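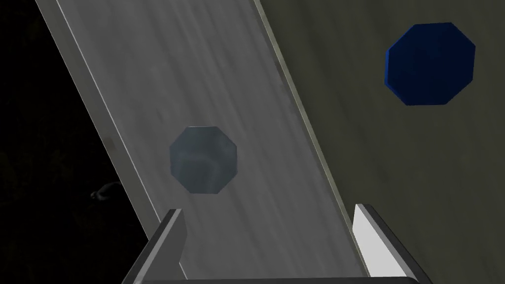

Simulated view from the gripper, with the grey-blue octagon on the ramp and the blue one to the right. Image: Khamphan project

When the Khamphan project suspended its simulated handling trials in August, the notice to partners ran to two sentences. Chanida Chareonsuk, who leads the work at Filley, agreed to explain the decision at greater length.

The fault concerned a routine task. A gripper approaches a flat eight-sided piece lying on a ramp, closes on it and lifts it away. According to the project's records, 2,799 attempts had been logged as successful before a member of staff questioned the figure.

"Oranuch Wannasri was reviewing replays for an unrelated purpose," Ms Chareonsuk said. "She found an attempt in which the fingers closed beside the piece and came up with nothing between them. The log recorded a successful lift."

Further checks found 44 such cases. The cause was traced to the routine that decided whether a lift had taken place. It measured the height of the gripper and the force reported at the fingers, but did not confirm the position of the piece. On a slope, a finger pressing against the ramp surface could produce a force reading high enough to pass.

"On a level table the same check had given us no trouble," she said. "We carried it over to the ramp without testing it again. That was our error — and it should have been caught at review."

Asked whether the matter had any bearing on safety, Ms Chareonsuk was careful. No physical equipment had been involved. However, the control software was due to be passed to the test hall at Tomorley, where staff work near the machines.

"A controller which believes it is holding something will go on to the next movement," she said. "If the piece is in fact still on the slope, it may be knocked off, and a person may be standing below. I was not prepared to send it on."

Valentin Hollenstein, who is responsible for the Tomorley hall, supported the delay. "We lost around 40 working days," he said. "I would have preferred to hear of it sooner, and I have said so in writing."

The revised check compares the position of the piece before and after each attempt. Transfer to Tomorley remains on hold until Mr Hollenstein has signed the new test report.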